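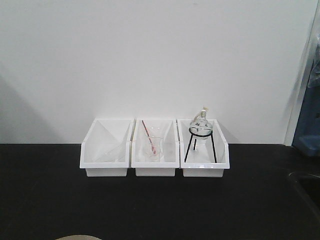

Why does a glass go missing in the washing-up bowl, a reader in Skuleck wants to know, when it is easy enough to see on the draining board? It is the same glass, and nothing has been done to it except putting it in water.

The question has two parts. The first is why glass lets light through at all. The second is why we can see it anyway.

What glass is made of

Most glass starts as sand. The sand is mixed with soda and lime and heated in a furnace until it melts. Soda makes the sand melt at a lower heat, and lime stops the finished glass from slowly dissolving in water. As the melted mixture cools it gets thicker and thicker until it is stiff. The tiny parts it is built from, called atoms, do not have time to line up in neat rows, so they stay jumbled.

People have known how to do this for a very long time. The museum in Flolgate has 3,187 pieces of glass, and the oldest is a blue bead made roughly 3,000 years ago. The bead is cloudy. Clear glass is harder to make, as a very small amount of iron in the sand will turn it green.

Where the light goes

To see an object, you need light to travel from it to your eye. A brick sends back some of the light that lands on it and soaks up the rest. None goes through.

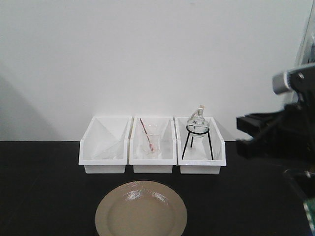 Glass soaks up very little of the light we can see. The atoms in it can only take in light that carries certain amounts of energy, and visible light carries too little. It passes between one side and the other almost untouched. Some of the sun's ultraviolet light carries more energy, and ordinary window glass stops a good part of that.

Not all the light gets in, however. Imagine 100 equal portions of light heading straight for a window. At the front surface 96 portions enter the glass and the other four bounce back. A few more bounce at the back surface, on the way out.

Bending

Light travels more slowly in glass than in air. When it meets the glass at a slant, the change of speed makes it change direction. We call this refraction. A straight drinking straw in a glass of water looks broken at the surface for the same reason – the light from the lower part has been bent on its way to your eye.
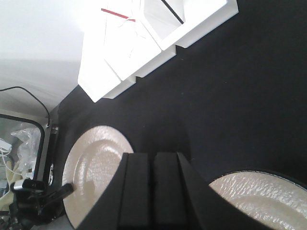

So there are two clues that a clear object is present: the small amount of light that bounces off it, and the bending of whatever is behind it. Both are strongest near the rim and the sides, where the surface curves away from you. The flat middle of a clean window gives very few clues, and birds sometimes fly into it.

Back to the washing-up bowl

Water also slows light down, though less than glass does. When light goes from water into glass, the change of speed is smaller than when it goes from air into glass. Less light bounces off, and the bending is weaker. Both clues fade. 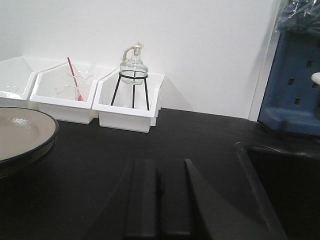
Cooking oil works better than water, for its effect on light is very close to that of many kinds of glass. A small glass jar lowered into a larger one full of oil can be hard to find at all. If you try it, ask an adult first, use cold oil and fill the small jar with oil too. Air trapped inside will show up as a bright silvery shape.

Words used on this page

Atom: one of the very small parts that all materials are built from.
Refraction: the bending of light as it passes from one material into another.
Transparent: letting light through so that you can see what is on the other side.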